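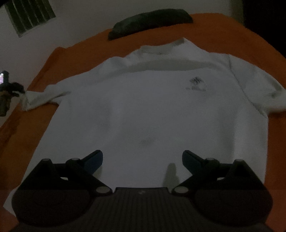

Visit to the Ostex knitting and sewing works, Drurkthorpe
Wednesday, October 14, 2020

Ostex opens its doors twice a year, and the autumn visit had been moved from September. Groups were kept small, with masks on throughout. Ours had seven people in it, mostly from the local history society, plus a couple who run a school uniform shop in Langat.

The works is a ten-minute walk from Drurkthorpe station, up the hill past the old dye house. Visitors sign in at the side gate. Parking is limited and the front yard is kept clear for lorries, so the train is the better choice.

Lieselotte Fuchs, the production manager, took us round. She started in the yarn store, where cotton arrives on cones and has to rest for two days before it is knitted. The room is kept damp on purpose. Dry yarn snaps, and a snapped end on a circular machine can mean an hour of work to put right.

The knitting hall is loud and we were given ear plugs. The machines turn steadily and the fabric comes down inside them as a long tube. Most of what was running that day was plain single jersey for T-shirts and nightwear. One machine at the far end was making rib for collars, which has more stretch and is knitted on two sets of needles. It was stopped for a needle change, and we were able to look at the old needles. They are finer than I had expected, with a small latch that opens and shuts on every stitch.

Dyeing is no longer done on site. The rolls go to a plant at Ukau and come back washed, dyed and dried. Several people asked about this. The answer was that the old dye house needed a new water treatment system and the cost could not be met. The building is listed and is used for storage.

Cutting was the part I liked best. The fabric is laid out in layers on a long table and left overnight to relax, as jersey stretches when it is rolled and will shrink back later if it is cut too soon. The uniform shop owners had plenty to say on this point. They get shirts returned every term with side seams that have twisted round to the front after a few washes. Ms Fuchs said this usually comes from the knitting and finishing, and that careful cutting can only do so much.

Upstairs, the sewing room is arranged in four lines. Shoulder seams are done first, then the collar, then the sleeves, then the sides, with the hems last. A strip of tape goes into the back of the neck to stop it stretching. We watched a collar being set, which took a few seconds and looked easy. It takes new starters months to get it even.

The visit ended in the canteen with tea and a chance to buy seconds. I bought two plain vests and a pack of dusters made from offcuts. Payment was by card only. The next open day is planned for spring, and names can be left at the gate office.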